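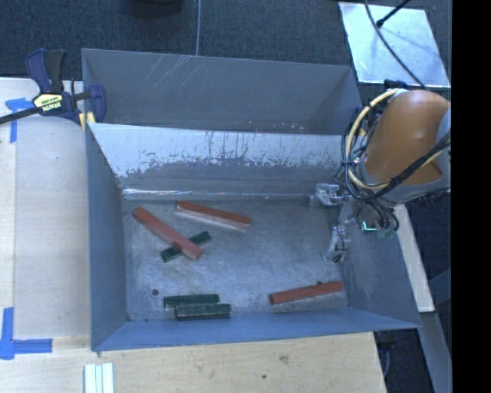
Red blocks and green blocks in a metal bin.

Print | E-mail

Why Do Babies Babble?

Have you ever heard a baby say "ba-ba-ba" over and over, all through breakfast? That's called babbling, and it's one of the coolest things a little brother or sister can do!

Babies can't talk when they're born, but they sure can listen. They hear your voice, your dad's voice, even the dog (yes, really -- they notice the dog). Then, usually sometime before their first birthday, they start trying out sounds with their own lips and tongue. "Ma" and "ba" are favorites, and if you say them yourself right now you'll feel your lips pop together!

After a while the babbling gets fancier. It goes up and down like real talking, as if the baby is telling you a long story about the banana. Then one day out comes a word! It might be "mama" or "ball" or even "uh-oh."

Want to help? You're going to be great at this! Get down close so the baby can see your face. When the baby says "ba," you say "ba" right back, and then wait for a turn. Sing the same silly song 40 times if you like -- babies love hearing things again. Tell the baby what you're doing, too, like "I'm putting on my sock!"

So go find a baby and have a chat!

Print | E-mail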